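2020年6月20日，星期六

早上六点半起床，烧水，吃了两片面包。昨晚没把卡片收好，桌上摊着一片，先按编号理了一遍，理完已经快八点。

今天的主要工作是继续誊第3连的那本花名册。这本册子是四月收进来的，封皮脱了，里面的线还结实。纸发黄，墨水有两种，前半本偏蓝，后半本偏褐，看笔迹应该是换了文书。前半本的人字写得小，爱用缩写，“调”“病”“归”都只写一个字，后半本的人写得松，一行常常占两行的地方。誊前半本费眼睛，誊后半本费纸。

上午誊到“K”字头。Kılıçarslan这个姓在册子里有三种写法，一种少了下面的尾巴，一种把没有点的ı写成了带点的i，还有一种干脆拼成了别的样子。我起初当成三个人登记，对到入伍地和出生年份才看出是同一个。他是传令兵，后来因为在炮火下两次往返营部送信受到表彰。表彰令的抄件夹在册子后面，只有半页，写得很简短，没有形容词，只说某日某时从何处到何处，电话线已断，口信送达。下面一行是上级的批注：“同意。”日期处被水渍洇了，只能认出是九月。

给Defne Öztürkmen写了邮件，请她核对这个姓的拼法，顺便问她那边有没有同一营的作战日志。她中午就回了，说拼法以带尾巴、不带点的为准，作战日志有，但只存了后两册，第一册多年前借出后没有还。她让我不要急着把“两次往返”写进条目，等她看过日志再说。我同意。

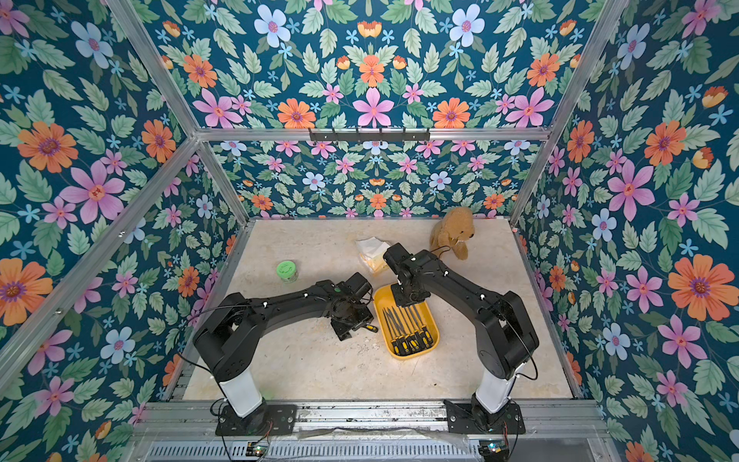 Pestow军史小组 · 个人手记

午饭是剩的扁豆汤。吃完给Perkmont那边打了电话，问勋章盒的事。他们仓库里有一只登记为“银质，附绶带”的盒子，去年清点时标的是“待查”。接电话的人换了，不知道这件事，让我下周再打。我把登记号念了两遍，请他记下来。

下午接着看表彰令。小组手头的目录一共1,831条，其中有33条只有姓，没有名，也没有兵籍号。这33条是我今年的任务，到今天为止能落实的不多。难处在于同一个营里同姓的人常常不止一个，而且那几年补充兵来得快，有人在册子上只待了几天就调走或者进了医院。只凭一个姓去认，很容易认错人。前年小组就认错过一次，把弟弟的表彰写到了哥哥名下，后来家属来信更正，信写得很客气，我看了还是难受。

所以我给自己定了规矩：入伍地、出生年份、所在排，三项里至少对上两项才写进正式条目，否则一律留在草稿里，用铅笔标问号。进度慢就慢一点。

今天按这个规矩又去掉了一条。原来以为是机枪排的一位下士，事迹是在山坡西侧独自守住阵地到天黑。可是花名册上写得清楚，那一周他在后方医院，月底才归队。表彰令上的姓没有错，人应该是另一个。我把草稿退回去，在卡片背面写了理由和页码，免得以后别人再走一遍。
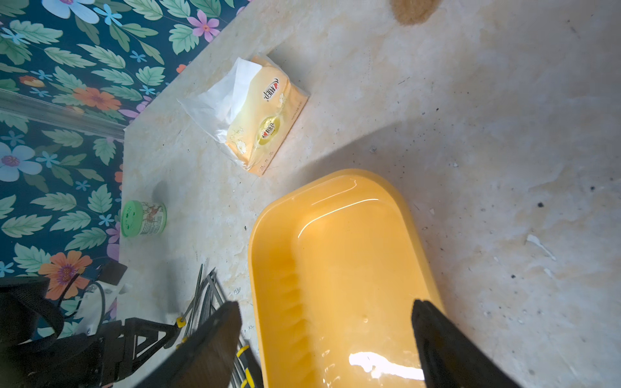 傍晚：扫描和软件

四点多开始扫描。册子不能压平，一次只能扫单页，中间要垫布。扫了前半本的一部分，后半本留到明天。有几页边上有折角，折角底下压着字，我用竹片慢慢挑开，露出来的是领鞋和领毯子的记录，和表彰没有关系，照样扫了。以后也许有人要查这个。

录入还是用Trivavex。上次更新以后，排序把带变音符号的字母全放到了末尾，Ö排在Z后面，找人很不方便。我在设置里翻了半天，没有找到可以改的地方，只好另外加了一栏不带符号的拼写，专门拿来排序。正式显示的那一栏不动。给软件那边写了一封短信说明情况，附了前后对照。

录到六点，眼睛发酸，停下来。中间出错一次，把“负伤”录成了“阵亡”，保存之前看见了。这两个词在下拉菜单里挨着，手一滑就选错。以后每录完一页要回头从下往上再看一遍，从上往下看容易顺着自己的意思读过去。

晚饭后下楼走了一圈，买了牛奶和灯泡。回来接到一位老先生的电话，他父亲在同一个营当过炊事兵，问册子里有没有。我查了，有，在后半本，名字写得很清楚，入伍和退伍的日子都在。没有表彰，也没有处分。我把两个日子念给他听，他让我再念一遍，他要拿笔。念完他说家里一直以为父亲是秋天回来的，原来是春天。他想要那一页的复印件，我答应扫好以后寄给他，地址记在台历上了。
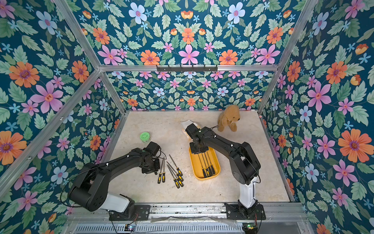 六月，工作台一侧。

睡前把没做完的事写下来：

给Perkmont再打电话，问勋章盒，最好要到盒底的照片。
等Defne的日志，看“两次往返”能不能成立。
后半本扫描。竹片要换，这根头上劈了。
炊事兵那一页，复印，寄。
目录里“待查”和“存疑”两个说法混着用，下次开会要定一个。我倾向用“待查”。

还有一件，表彰令抄件上的批注签名，我一直读不出来。第一个字母像P，也像R，后面是一道长横。团部那时的副官有两位，姓氏开头都不是这两个字母。可能是代签。先照样描下来，夹在卡片里。

十一点关灯。

本网站使用Cookie以改善浏览体验。继续浏览即表示您同意我们使用Cookie。　接受　|　管理设置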